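Jinavham Electronics Workshop
Bench Notebook, Sorting and Kitting
Friday, December 25, 2020

Purpose of entry: record of the tray layout now in use on the white worktable, and of points left open for the next session.

The building was closed to visitors and the workshop was quiet. The session was used to bring the tray arrangement into line with the written procedure, which had fallen out of date. The previous layout, with mixed parts in cardboard bins, is withdrawn. Colleagues who still hold a copy of the old bench sheet are asked to discard it.

Layout. The rectangular stainless steel tray is placed in the middle of the table, with the yellow plastic trays on either side of it, two to a side. The steel tray is lined with a sheet of white paper. The liner is to be changed at the start of each session and whenever it is marked or creased. Used liners go in the paper bin by the door.

Connectors. Short-lead connectors are kept in the upper left yellow tray. They are to be laid apart from one another with the leads free. Parts with a bent contact or a nicked lead are returned to the bag they came from, and the bag is marked. The stock bag in use is Vusdale, drawer 4. Drawer 2 has been emptied and relabeled.

Boards. The round red boards are kept in the lower left tray and are set out singly, never stacked. Handle by the rim. The silver capacitors stand higher than the other parts and have been knocked in the past when boards were put down in a hurry. Boards from the Zurnovis order carry slip 664, and the slip stays with the order box until the last board has been checked.

Cleaning. The yellow trays show finger marks readily under the ceiling lights. A dry cloth was tried first and left lint. A cloth slightly dampened with isopropyl alcohol gave a better result on the tray floors, though the corners needed a second pass. The steel tray was wiped with its liner removed. No abrasive pads are to be used on either.

Observation on the paper. Small dark parts are much easier to find on the white sheet than on bare steel, where the reflections from the rim are a nuisance. A matte liner from Adjei has been requested for comparison. Plain paper will remain in use until it arrives. 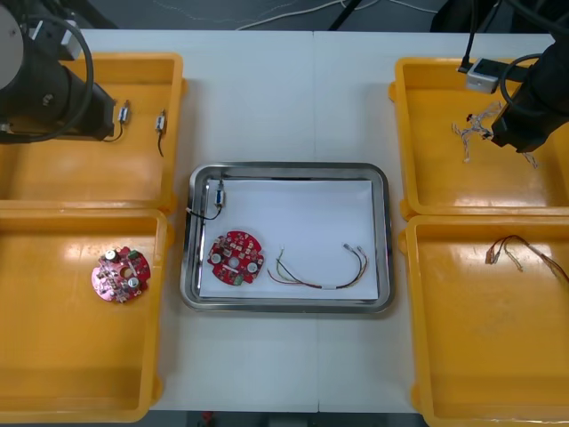

Vol. 4, p. 278

Layout as adopted. The round board is in the lower left tray, with the connectors in the tray above it.

Open points: obtain tray labels that do not leave adhesive behind; confirm with stores whether connector bags may be kept open between sessions; revise the bench sheet and replace the copy on the wall.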